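Murkus Tabletop Kit: FAQ
Home | Kits | Spares | FAQ | Contact
Last updated: August

What's in the box?
Arm, base plate, power brick, two-finger gripper, wrist camera, cables. Laptop not included.

How much does it cost?
$1,585 for the standard kit. Spare finger pair is $100. Shipping from Cundgate is extra, see the Spares page.

How much can it lift?
600 grams at full reach. Please don't push it, the Gerkau wrist motor will trip and you'll have to re-home the arm.

Can it handle small rounded stuff?
Mostly. Ridged finger pads help alot. Slow the approach down for anything light or slippery.

What does the wrist camera see?
Both fingers, plus whatever is in front of them. Plain pale surface is easiest, dark objects show up well on it.
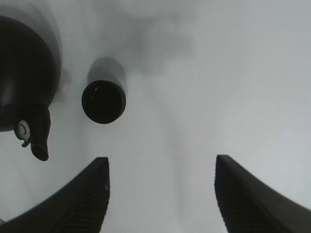 Dark objects on a pale background, from the wrist. 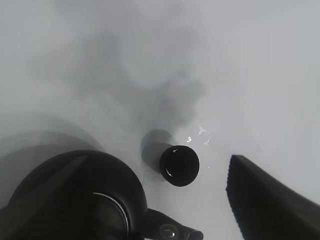

How long is the warranty?
2 years on the arm and base. Fingers and pads are wear parts, not covered.

Do I need to write code?
No. The Bhutto app records a move when you guide the arm by hand, then plays it back. Python libary is there if you want it.

Does it work with the older base plate?
Yes, but you need the adapter ring. Four screws, same hex key as the gripper.

Arm stops halfway thru a move?
Check the cable at the elbow first. Then restart the app. Still stuck, send us the log file.

Who do I ask about returns?
Arsalan Hashmi, via the Contact page. Put your order number in the subject line. Keep the foam, returns have to ship in it.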